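**Utach Facilities Board > Shared Rooms > Work surface and linens, Room 30**

**edari_desk** wrote:

Users of Room 30 are reminded that the middle of the work surface is to be left clear at the end of each session. Items may be kept in the far right corner until 7 p.m. The current arrangement meets this standard.

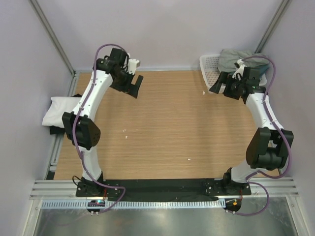
Room 30, work surface with items at the far right corner.

Comments on the corner rule are invited before the April revision.

**lomunness_b** wrote:

Our section does not support the corner rule. Piled items are difficult to sort, and the next group must move them before wiping down. We request that everything go to the shelf in the hallway.

**edari_desk** wrote:

The hallway shelf is assigned to Orlandini and is full. Please see notice 191.

**linen_rota** wrote:

I would ask that cloths be treated separately. A cloth left in a heap creases and must be folded a second time. Under the present wording, users may leave one out provided that a basket is at hand.

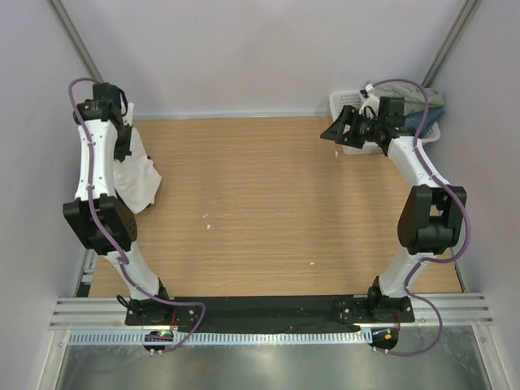
My proposal is that white cloths be folded in half twice and placed in the white basket before the room is released. The basket should carry cloths only.

**lomunness_b** wrote:

Folding is acceptable to us. A basket reserved for cloths is not, as the room would then need 2.

**edari_desk** wrote:

Both positions have been recorded. The corner rule remains in force for the present. Requests for a second basket should be sent to the supply desk with the room number.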